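Notebook, chores bench
26 Jul 2024
Entry by Sanaa El Sherbiny

Carrying on from the May list. The question from Jarnitz is still the same one: which counter-clearing jobs can we hand over to the arm now, with no person standing by. They want a yes or no per item. I can't give that for all of them yet.

Went back over the log before starting. 62 pick attempts on small flat things since the gripper was remounted, 38 good, counting "good" as lifted, carried and set down in the tray without a second try. Mugs and sponges are not in that count. They were never the trouble.

Most of the misses are the same miss. The fingers come down a little high, close over the top of the object, and slide off. If I lower the approach height they touch the counter first and the arm stops on the force limit. The gap between too high and too low is small, and the height estimate drifts more than that over a morning. El Idrissi thinks the drift is in the wrist mount and not in the software. Possible. I checked the screws on the mount and found none loose, but I didn't put a gauge on it. To do.

Cards and envelopes: no. I'd stop trying these with the present fingers. The only way I got an envelope up was by pushing it to the counter edge and pinching the overhang. It's a fair trick and people do the same thing, but it needs a free edge and takes far too long.

Keys: fine on a ring, poor when single.

TV remote: fine. Thick enough, and the sides are square.

Phones: in between. Thick enough to grip by the long sides if the fingers line up with it, so the angle matters more than the height. When the phone lies at a slant to the arm the planner sometimes picks a grasp across the corner and it squirts out. The other thing is the dark glass. With the screen off it mirrors whatever is over it, and the detector takes the reflected gripper for part of the scene.

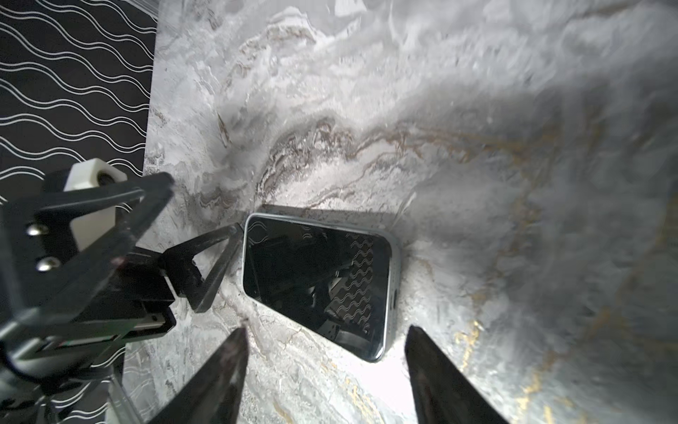 Gatia suggested masking anything inside the outline of the phone once the outline is found, and only using the edges for the grasp. I tried a rough version of that. 9 runs, 2 misses, and both misses were bad angles, with the outline found correctly. That's too few to say much. I'll leave the mask in and keep going.

Speed, for the record: wiping up after breakfast is still quicker by hand, by a lot. Nobody at Jarnitz has asked about speed yet but they will.

What I'd tell them today: mugs, sponges, remotes, keys on a ring, yes. Phones, with somebody in the room. Paper, no.

Next:
- gauge on the wrist mount, cold start and again after lunch
- drop the corner grasps from the planner for long thin objects
- softer pads from Skolurano, order a spare pair
- repeat the phone runs with the lamp moved over
- send El Idrissi the height log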